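Tabletop (furniture)

A tabletop is the flat upper part of a table, the bit you eat on, write on and pile your mail on. I've been adding to this entry on and off since June, and I still find new things to say about it (my family has stopped asking!). Most tops are made apart from the legs and joined later, so you can keep a good base and swap the top when you get tired of it.

Shape and size

Round tops are friendlier for talking, I think, but rectangles win in small kitchens because they push up against a wall. The one I grew up with was 71 inches long and felt like a runway. Furniture people call the part that hangs past the base the overhang, and the wooden band underneath is the apron. If your knees hit the apron, the chair is too tall or the table is too low.

Color

White tops have come and gone in fashion for as long as I've been paying attention. The Cutari workshop in Montoya sold a plain white one for years, 166 of them in its best season, and I still see them at yard sales. Pale gray streaks or mottling soften a white top a lot, and I like that look much better than a hard, even white. Dark things stand out on it like crazy, so choose your bowls and bottles with that in mind. 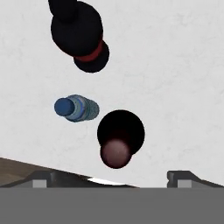

Care

Wipe with a soft damp cloth, then a dry one. I skip scouring powder completely on matte finishes, as it leaves shiny patches that never go away. Use a trivet for hot pans. For wooden tops, the old Trirnalau oil is still my favorite, a thin coat twice a year, though a can costs roughly 200 pesos now and I grumble every time I buy one.

See also: Apron (furniture), Drop-leaf table, Trestle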